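Can a Robot Do Your Chores Yet?
January
By the Planda Kids science desk

I have a confession. Last night I stood in front of a pile of clean laundry and said out loud, "Why isn't there a robot for this?" My dog looked at me. The laundry just sat there.

You've probably wondered the same thing. Cars can park themselves and phones can talk, so where is the machine that cleans your room? I've been reading up on it, and the short answer is that robots can do little bits of chores. Whole chores are a lot harder.

Think about a factory robot first. It might put the same screw in the same hole all day long, and it's great at that, because the hole never moves. Now think about your kitchen. The spoons are never in the same spot twice. Somebody leaves a sock on the counter (why?). A robot that only knows one spot is lost.

So people who teach robots often start with small jobs that need careful fingers – locks and keys, zippers, jar lids, that kind of thing. 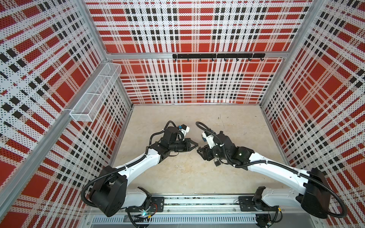

Why are small things so hard for a robot to handle?
Your fingertips feel when something is slipping, and you squeeze harder before you even think about it. Many robots can't feel much at all. They have to go by what their cameras see, and small things are easy to miss or bump.

Try this at home. Put on a pair of thick winter mittens, then pick up a coin from the table. Annoying, right? Now try it with one eye closed. That gives you a tiny taste of a robot's day! My best score was 6 coins before I gave up and had a snack.

Two hands make things easier in one way and trickier in another. One hand can hold while the other one turns or pulls. But each hand has to know what the other is up to, or they'll crash into each other like two kids going for the last cookie.
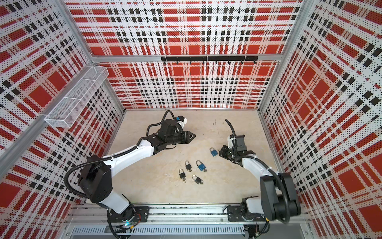
Shops and warehouses have plenty of jobs like this. Somebody at a hardware store has to sort things, check them, hang them up and put the right part with the right box. Padlocks are a good test, since they come with keys, and a key sticking out of the bottom changes how you can grab the lock. They can be lying at all kinds of angles too, some black and some blue, a few of them bunched close together. You'd just reach in and take one. A robot has to work out where one lock stops and the next one starts.

How does a robot learn a new chore?
Lots of robots learn by copying. A person steers the robot's arms through the job again and again, and a computer looks for the pattern in all those tries. Then the robot has a go by itself, and people watch to see where it gets stuck.

It can take a huge number of tries. Say a robot gets a job right 55 times out of 100. For a robot learning something new, that might be a pretty exciting score. For loading your family's plates into the dishwasher? Please, no. Your parents would like it a lot closer to 100.
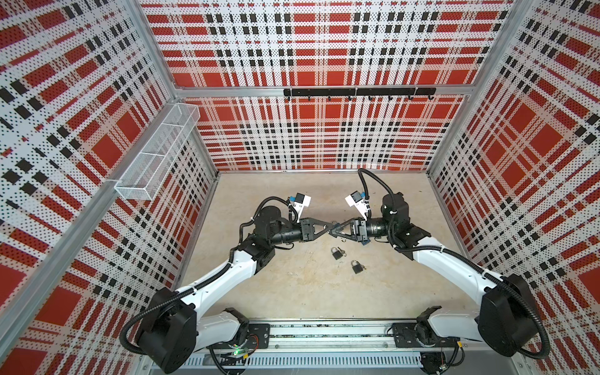 And speed matters. You can unlock your bike in a few seconds while telling a friend about your weekend. A robot might take much longer, and if the lock rolls over partway through, it may need to start again from the beginning.

Then there's the part I think is the hardest, which is knowing what "done" means. When I was 14 my idea of a clean room was a closed closet door. My mom had a different idea. A robot needs somebody to spell it out. Does the lock go in the basket or on a hook? Does the key stay with it?

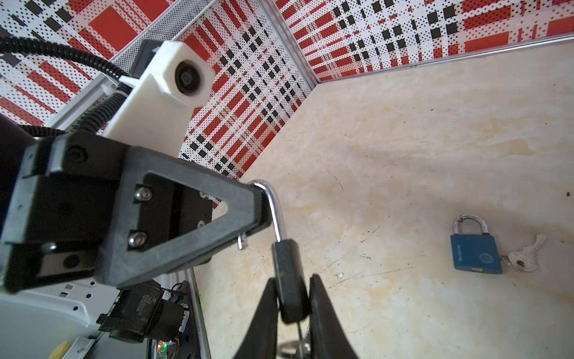

So which chores might come first? Vacuuming is already here, sort of, because a floor is flat and a round robot can just roll around on it. Sorting and packing in big warehouses is coming along too. Folding shirts can be done by some robots, slowly. Making your bed with the cat still in it – I'd guess that one is a long way off.

Until then it's you and me and the laundry. I did fold mine in the end, and I'm still missing a sock.

More from Planda Kids
Why do magnets stick to the fridge?
What's inside a vending machine?
How elevators know where to stop
Could a robot walk your dog?

Comments

Kulow: I did the mitten thing and got 14 coins!! but I used pennies and my mittens are kinda thin

Wulley: my brother says he would pay a robot to clean his room but he only has 6 dollars

Sithole: We read this in class and everybody wanted to try it with a padlock. Harder than coins. The key is the worst part.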